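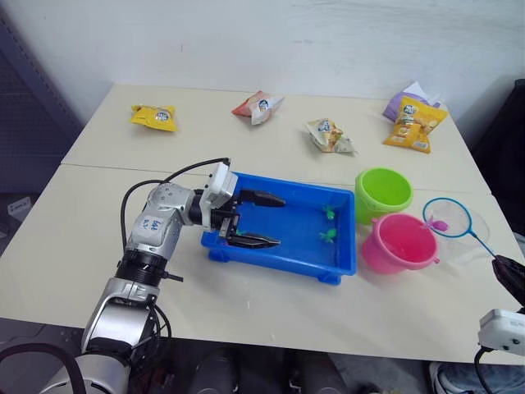

Two-arm bench with tray, buckets and net, Clendetau club room.

Bench Tips for the Fish-Scoop Task
Collected by Līga Pärn for the Coltau student robotics club

These notes cover setup, handling and cleanup for the scoop task in the Gallaron student round. They assume both arms are already calibrated and the gripper software is the version on the club drive. Teams that have run the task before can skip to the section on water.

Tables

The club bench is two tables pushed together, and the joint between them is the first source of trouble. A bucket standing across the seam will rock if one table is even slightly higher. Lay a straightedge over the joint before every session and turn the leveling feet until no light shows under it. Keep the water tray entirely on the front table. Mark its corners with masking tape on the first day and do not move the tape afterward, even if the new position looks better. Grigaitė's team moved theirs in April and had to record the whole reach sequence again.

Wipe the surface with a damp microfiber cloth and let it dry. Paper towel leaves fibers, and a white fiber on a white table is hard to find by eye but shows up well at close range in the wrist view. Specks that do not wipe off are usually dried marker. Rubbing alcohol on a cotton swab removes it. 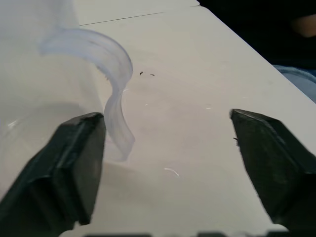

Wrist-level view to check for: fibers and specks on the table between open fingers, clear plastic close to one side.

Clear plastic

Clear containers are awkward for the wrist cameras. At close range the body turns into a pale haze, and only the rim gives a usable line. Three things help:

Put a strip of colored electrical tape around the outside, just under the rim.
Approach with the fingers fully open and stop short, then close in small steps.
Keep other clear items out of reach of the same arm.

Tape must be replaced when the ends lift. Wet adhesive transfers to the finger pads and is slow to remove.

Finger pads

Clean the pads before the first run and again after lunch. A soft toothbrush and warm water with one drop of dish soap is enough for removed pads; for pads left on the arm, use a barely damp cloth and keep moisture away from the wrist. Do not use oil or silicone spray anywhere near them. Check the inner edges for stray threads under a desk lamp and lift them off with tweezers.

Cables

Each wrist cable needs a loop large enough for the full range of the joint. Move the arm by hand to both ends of its travel and watch the loop, not the gripper. Hook-and-loop straps are better than zip ties here, as they can be moved without cutters. Route everything else under the table, clear of where people stand. Label each arm on an upper segment, where it can be read without bending down. Handwritten labels are fine if the ink is waterproof.

Water

Fill the tub with a measuring pitcher, away from the bench power strip, with the arms parked. Shallow water is enough. The toys only need to float freely, and a deep fill slops over the rim when the net comes out. Our fill line is 50 mm from the table, drawn on the outside with a grease pencil. Let the ripples settle before starting the timer – reflections on moving water account for most of our missed detections.

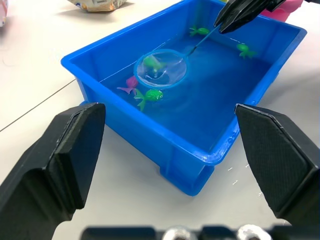
The net should be gripped near the end of the handle, with the jaws closed square on it. A handle held at a slant turns under load and tips the catch back in. If it still turns, wrap the last 44 mm with self-fusing rubber tape, stretched firmly, with no adhesive exposed. Lower the mesh at an angle and level it once it is under the toy. Lifting straight up with the mesh flat holds water and slows the arm. Pause over the tub for eight seconds to drain before crossing to the buckets.

Keep a dry cloth within reach of the person on the stop button. Droplets beside the tub should be wiped between runs, working away from the arms. Stop both arms first.

Props

Snack bags make cheap background clutter, and the rules allow them. Stand or lay them along the back, well behind the tub. Crinkled foil throws highlights, so note which way each bag faces if you want to repeat a run. Laimutė Ozoliņš keeps a printed layout sheet for this, and copies are in drawer 305.

Putting away

Siphon the tub into a pail; do not carry it full. Rinse the net in fresh water and hang it by the handle. Dry the toys on a rack overnight, since any with a seam will hold water and float low the next day. Park both arms, switch off at the wall and leave the tape corners in place.

This site uses cookies to remember your preferences. By continuing to browse you accept our cookie policy. Accept | Settings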